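로봇에게 집안일을 맡겨도 되는지 알아보는 다섯 단계 점검법
글 에밀린 프로버트 (Emlyn Probert)
2021년 3월 18일
작업장 노트 > 따라 하기 > 자동화

매년 봄이면 독자 메일함에 같은 질문이 쌓입니다. 로봇이 이제 빨래를 개느냐, 설거지를 하느냐, 부품 상자를 정리하느냐. 저도 궁금해서 홍보 영상을 볼 만큼 봤는데, 영상 속 로봇은 언제나 수건을 한 장만 갭니다. 우리 집에는 수건이 한 장만 나오는 날이 없습니다.

그래서 판매자 말을 듣기 전에 직접 해 볼 수 있는 점검법을 정리했습니다. 가정용이든 작은 공장용이든 순서는 같습니다. 준비물은 종이, 연필, 초시계, 그리고 약간의 의심입니다.

1단계. 시킬 일을 동사로 쪼갠다

'정리'는 일이 아니라 희망 사항입니다. 집는다, 옮긴다, 놓는다, 민다, 돌린다, 닦는다. 이런 동사로 바꿔 적으세요. 제가 '식탁 치우기'를 적어 보니 28줄이 나왔습니다. 그중 한 줄은 '이 컵에 아직 마실 사람이 있는지 판단한다'였고, 이건 사람 남편도 자주 틀립니다.

2단계. 가장 쉬운 동사부터 시험한다

대개는 '밀어서 옮기기'입니다. 손가락이 필요 없고 물건을 떨어뜨릴 일도 적습니다. 평평한 판 위에 색과 모양이 다른 블록을 놓고, "빨간 별을 파란 정육면체 옆으로" 같은 지시를 하나씩 줍니다. 블록은 색만 같은 것, 모양만 같은 것을 꼭 섞으세요. 초록 별과 빨간 별을 구별하지 못하는 기계에게 흰 빨래와 색깔 빨래를 맡기면 온 가족이 분홍색 속옷을 입게 됩니다.

시험판은 바닥에 단단히 고정합니다. 판이 같이 밀리면 무엇을 시험했는지 알 수 없습니다. 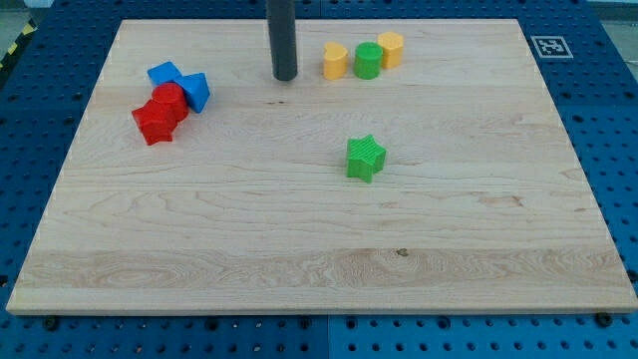
블록을 잘 미는 로봇이면 식탁도 치울 수 있나요?
블록 밀기는 식탁 치우기에 들어가는 동작 가운데 하나일 뿐입니다. 접시를 집고, 남은 음식을 덜어 내고, 깨지지 않게 쌓는 능력은 따로 시험해야 합니다.

3단계. 붙여 놓고, 기울여 놓고, 다시 시킨다

물건끼리 떨어져 있으면 웬만한 기계는 똑똑해 보입니다. 블록 두 개를 바짝 붙인 다음 하나만 옮기라고 해 보세요. 둘 다 밀고 가서는 성공이라고 보고하는 기계가 있습니다. 삼각기둥은 일부러 눕혀 놓습니다. 부엌 물건 중에 설명서 그림대로 서 있는 것은 후추통 정도입니다.

조명도 한 번 바꿉니다. 커튼을 걷었을 뿐인데 성적이 뚝 떨어진다면, 그 기계는 흐린 날에만 일하는 직원입니다.

4단계. 세고, 그다음에 믿는다

브린단소프에서 목공소를 하는 샤흐람 파크자드 씨는 프루라(Prura) 팔을 들여 놓고 같은 작업을 1,000번 시켰습니다. 나무못을 통에서 트레이로 옮기는 일이었고, 기록지는 벽에 붙여 두었습니다. 저에게 보내 준 메일은 이렇습니다.

"처음 백 번은 감동했고, 그다음 백 번은 지루했고, 그 뒤로는 제가 바닥에 떨어진 나무못을 줍고 있었습니다. 줍는 건 제가 더 빠르더군요."

기록지에는 세 칸이면 됩니다. 혼자 성공, 사람이 도와서 성공, 실패. 가운데 칸을 빼먹지 마세요. 판매 자료에서는 이 칸이 왼쪽 칸에 슬쩍 합쳐지곤 합니다.

5단계. 사람의 시간을 잰다

기계가 일하는 시간 말고 여러분이 기계 옆에 서 있던 시간을 재세요. 준비, 감시, 구조, 뒷정리까지 모두 넣습니다. 제가 페너(Penner) 청소기로 한 달을 재 보니 의자를 식탁 위로 올리고 전선을 걷는 시간이 빗자루질보다 길었습니다. 그래도 바닥은 전보다 깨끗해졌습니다. 의자를 올리느라 바닥을 들여다보게 됐거든요.

그래서, 지금 맡길 만한 일은

같은 물건이 같은 자리에 같은 방향으로 오는 작업이라면 맡길 만합니다. 파스베르그의 포장 업체 한 곳은 상자 이송을 기계에 넘기고 사람은 검수로 돌렸는데, 불만이라고는 상자 규격을 함부로 못 바꾼다는 것 하나였습니다. 바닥 청소도 조건부로 합격입니다.

빨래 개기, 냉장고 정리, 아이 방 치우기는 아직입니다. 특히 아이 방은 1단계에서 종이가 모자랍니다.

점검 기록지 양식은 4월에 올리겠습니다. 직접 시험해 본 분은 실패 칸까지 채워서 보내 주세요. 성공 칸만 있는 기록지는 이미 넉넉히 받아 두었습니다.

댓글 5개 | 인쇄용 보기 | 다음 글: 중고 로봇 팔을 사기 전에 들어 볼 소리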